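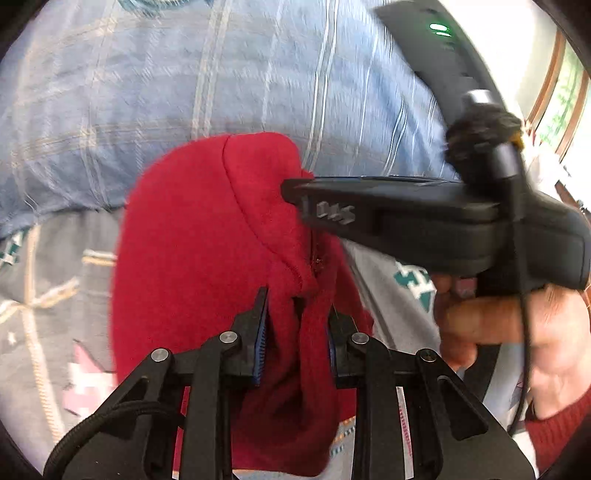 Shrinkage, Skew and the Size Label: Measuring Casual Knits Before and After Laundering

Speaker notes. Slide numbers dropped because the deck order changed after rehearsal.

OPENING

Introduce the topic in one sentence: how a casual knit garment changes dimension in the wash, and what the size label should say about it.

Scope is shorts, sweatpants and crew-neck tops in cotton and cotton-rich knits. No wovens, no technical base layers, no wool. If someone raises wool, refer them to the afternoon session.

Data comes from the Stuvness range, made up by Wakach and sold through Sirko. The sample is 477 garments pulled from finished stock. All of them were measured flat as received, laundered, conditioned and measured again. Mention that finished stock was used on purpose. Fabric test panels from the mill had already passed, and the returns were still coming in.

WHY THE PANEL TEST IS NOT ENOUGH

A fabric panel is marked, washed and measured with its edges free or overlocked. A garment has seams, a waistband, ribbing, pocket bags and sometimes a print. Each of these restrains the knit around it or pulls it in.

Typical case: body fabric within tolerance, waistband elastic within tolerance, finished waist out of tolerance. The elastic was stretched too hard at attachment, relaxed in the first wash, and took the top of the garment with it.

Second case: drawcord. If the cord is tacked at center back and the casing shrinks, the free ends get longer. Customers report this as a cord fault. It should be logged under casing shrinkage.

Pause here. People tend to photograph the tolerance table, so leave it up.

POINTS OF MEASURE

Keep to the points on the spec sheet. Adding points in the lab that the factory does not measure produces numbers with nothing to compare against.

Shorts and sweatpants: waist relaxed, waist extended, front rise, back rise, thigh at crotch, inseam, leg opening.
Tops: chest, body length from high shoulder point, sleeve length, hem relaxed, neck width.

Garment lies flat on a smooth table, face up, creases removed by hand with no stretch. Lay it down, lift it, lay it down again. Measure on the second lay. The first lay holds tension from handling and reads long on anything brushed or fleece-backed.

Waist extended is the least repeatable point of the set. Operators pull to different loads. Use a hanging weight or a gauge with a stop, and write on the sheet which one was used. 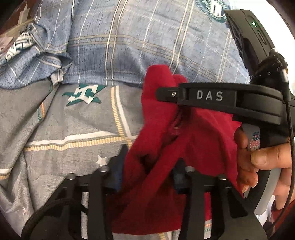
Red fleecy fabric, gathered, with a narrow seam line near the center.

LAUNDERING AND DRYING

Wash according to the care label the customer will see. Washing gentler than the label hides the problem. Washing harsher than the label creates one that the supplier can fairly dispute.

Drying method matters more than wash temperature for these constructions. Line dry, flat dry and tumble dry must be recorded separately and must never be averaged together. In the Stuvness sample the worst single result was 11 percent in body length, on a brushed-back top that was tumble dried. The care label on that style allowed tumble drying. The label was at fault there as much as the fabric.

Run two cycles as a minimum. Most relaxation shrinkage shows after the first. The second cycle shows whether the garment has settled or is still moving. If it is still moving, keep going until consecutive readings agree, and report the cycle at which they did.

Load size should be made up with ballast of similar weight and fiber. A single pair of shorts in an otherwise empty drum gets far more mechanical action than it would in a household load — the results look dramatic and mean very little.

Condition before measuring. A garment measured warm from the dryer reads short.

SKEW

Also called spirality or twist. Single jersey made from highly twisted single yarns will rotate in the wash, and the side seam moves toward the front on one side and toward the back on the other.

Measure at the hem: distance from the seam to where the fold falls when the garment is laid naturally, as a percentage of body length. For legs, measure at the leg opening against the inseam.

Skew does not change a size, so it rarely appears on a size complaint. It does appear as "hangs wrong" or "one leg longer." When reading return comments, group those phrases with skew before assigning them to cutting.

Compacting and heat setting reduce skew in the finished fabric. Some of that comes back in laundering. Ask the mill for skew after washing and state the cycle count in the request.

RECORDING

Results were entered in Grideo, one row per garment per cycle. Fields that must not be blank: style, size, dye lot, point of measure, cycle, drying method, operator.

Dye lot is the field most often skipped. Dark and saturated shades spend longer in the dye bath and may be relaxed to a different degree than pale shades of the same fabric. Pooling shades under one style number widens the spread and hides the lot that is out.

Report the mean and the range. A mean alone within tolerance can cover a set in which half the pieces fail.

WHAT GOES ON THE LABEL

There are two workable options. Cut the pattern with a shrinkage allowance and label the size as it will be after washing, or tighten the finishing and label the size as sold. Either can be defended. Mixing the two inside one range is the usual cause of complaints that the shorts and the top in the same size do not fit the same person.

Sirko publishes garment measurements on its product pages. Those figures were being taken from unwashed samples. They should carry the words "measured before washing," or be replaced with settled values.
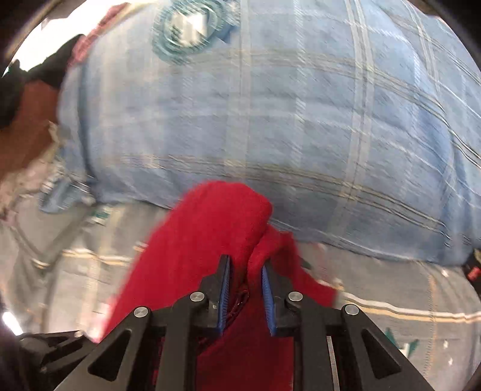 Should the shrinkage allowance be the same in length and width?

Set them separately. Most weft knits lose more in length than in width, and some gain slightly in width as the length comes in. Applying one allowance to both directions gives a garment that is correct in length and loose in the body. Take the allowance for each direction from the settled garment readings for that fabric and finish.

CLOSING ITEMS

Blank measurement sheet and tolerance table are in the handout. The trim supplier list is not included.

If time is short, cut the ballast paragraph and the dye lot paragraph, and keep the drying comparison.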